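Sundimeo Kitchen Assistance Project
Interim report to the Trutberg Fund: open day and pouring demonstration
Prepared by the project office, 9 Jul 2019

1. Purpose of this report

The grant agreement asks for a written account of each public event within the funded period. This report covers the open day at Sollivell, the spending set against it, and the changes to the work plan that follow from it. The technical annex is sent separately.

2. The open day

The open day was planned in May and run over 2 sessions, morning and afternoon. A total of 92 visitors signed in. Most came from home care services, supported housing and the local college. The Kazemi workshop, which supplies our finger pads and mounts, sent staff to both sessions and dealt with questions about parts.

Visitors were given a short talk and then moved to the kitchen counter, where the arm was set the task of pouring from a household pitcher into a drinking glass. We chose the pitcher after the spring trials. It has a blue lid with openings in the top and a body in translucent plastic, and it is the sort of thing the people we work with already own. The grasp is planned with help from the camera near the gripper, and a good view of the rim of the lid matters a great deal at this stage.

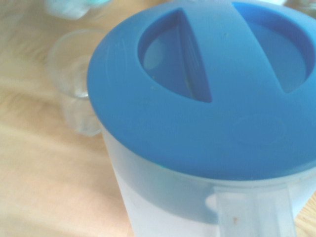

3. Set-up of the counter

The previous report noted a comment from the Fund that our earlier tests used a bare table. For the open day the counter was kept as it would be in a lived-in kitchen. Bottles, food containers, a jar or two with gingham over the lid, a French press and a kettle all stayed out, and the pitcher was placed among them with its handle towards the arm.

This made the approach harder to plan. The arm has to come down beside the handle with its fingers open and keep clear of the things standing behind. We set a slower approach speed for the day, and several visitors from the care services said they preferred it – they could see where the arm was going. Others found it too slow for a morning routine. Both views are recorded in the feedback forms.

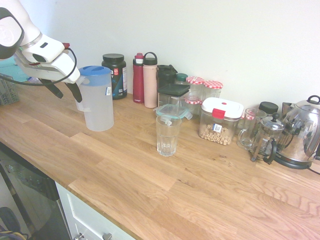
4. The pouring task

The task has four stages: approach, grasp at the handle side, lift and carry, and tilt over the glass. The tilt is the stage we have spent most time on since the last report. The angle is now set from the position of the spout and no longer from the wrist alone, and the same program can be used with the glass at different places on the counter.

Questions from visitors were mostly practical. People asked about cleaning, the noise of the arm, what happens in a power cut, and whether a hot kettle could be handled. We told them that hot liquids are outside the present grant. 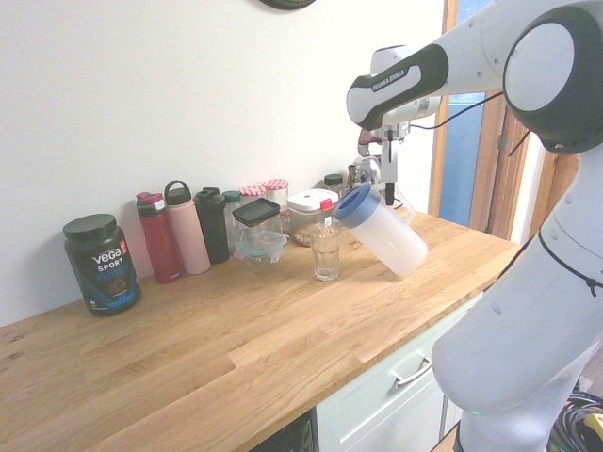 Pouring demonstration at the Sollivell counter: pitcher tilted over the glass.

5. Spending

The cost of the open day was 3,022 euros, covering room hire, transport of the arm, printing and refreshments. This is within the budget line for public events. No transfer between lines is requested.

6. Changes to the work plan

We propose two changes. The first is to add a lighter glass and a mug with a handle to the test set, as asked for on the feedback forms. The second is to move the user trials in supported housing ahead of the second technical review, so that the review can take the results into account. Neither change affects the end date or the total grant.

The feedback forms are being typed up and will be attached to the next report. We would be grateful for the Fund's reply on the two changes before the housing trials are booked.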